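From the Toy Shelf: sorting the big tub

Well, I finally did it. The tub of building bricks that has been sitting under the back counter at the Trostdale toy library since March got tipped out, and I've been putting it in order a handful at a time ever since. It came to us from Joris Hoekstra, whose kids are all taller than he is now, and it was full to the lid (plus a few marbles and one very old raisin!).

My first try was sorting by shape. Don't do that. I spent a whole evening on it and went home with a headache and a pile I'd labeled "other" that was bigger than all the rest put together. Color is so much easier on the eyes, so I started over with a divided tray, one color to a compartment, and just a small scatter of pieces out at a time. Lime green goes on the left and red gets its own spot.

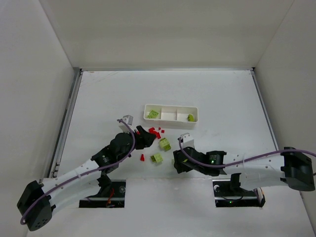 The little red bits are the slow part. The big bricks you can grab without thinking, but those tiny ones slide away from your fingers and I keep finding them in my sleeves — and once in my coffee. Toshio Furukawa told me to work on a smooth, light surface where they show up, and he was right. I'd been using the flowered tablecloth, which was a terrible idea.

Once a color is done it goes into a zip bag, and the bags go in the 14 shallow drawers we got from Amholm. Four are filled so far! If you have any spare zip bags at home, the sturdy kind, please drop them in the basket by the door. Brick sets can be borrowed again once the drawers are full, and the wooden trains are still available in the meantime.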